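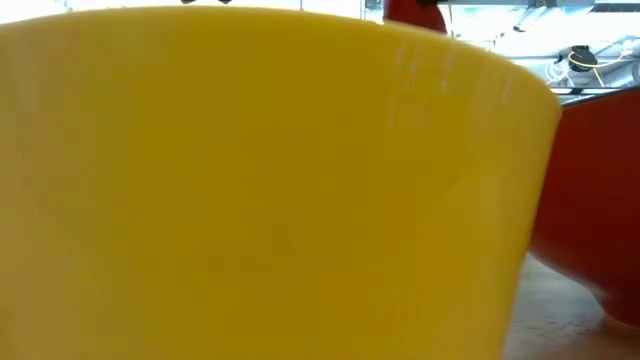 2. Sorting the bowls

Our project is about how small bowls can be kept in a shared kitchen so that people find them quickly. Gearóid Hanrahan and I made the plan together, and Branislav Šimko checked our text. The kitchen is the one in Tunstall house, where 29 students eat.

We had three kinds of bowl to work with: plain red, plain yellow, and white with a floral pattern. In December we asked the students how they would like them to be put away. Most of them wanted sorting by colour, and a few preferred sorting by size. We decided for colour, as a person who is in a hurry sees the colour first.

Before any bowl goes in the cupboard, it should stand upright on the table with the others of its kind. In our layout the red ones are on the left, the yellow ones in the middle and the floral ones on the right. There are four yellow and four floral bowls but only three red, so the red pile will be the lowest one. Razia Rajput proposed to put it at the front of the shelf, and we accepted this.

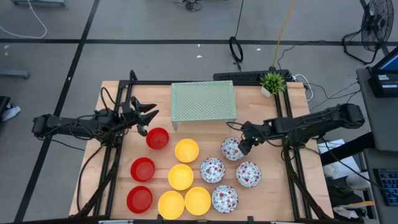
Why did we not put all the bowls in one pile?

A mixed pile takes less space on the shelf, but a person who wants a certain bowl must lift the others first. Our cupboard is wide enough for separate piles.

2.1 What is still open

We have not yet decided about the labels. Peadar Sheehan thinks that the shelf should have one word for each pile, and Gearóid would like a coloured strip. We will ask the students again before we write the last chapter.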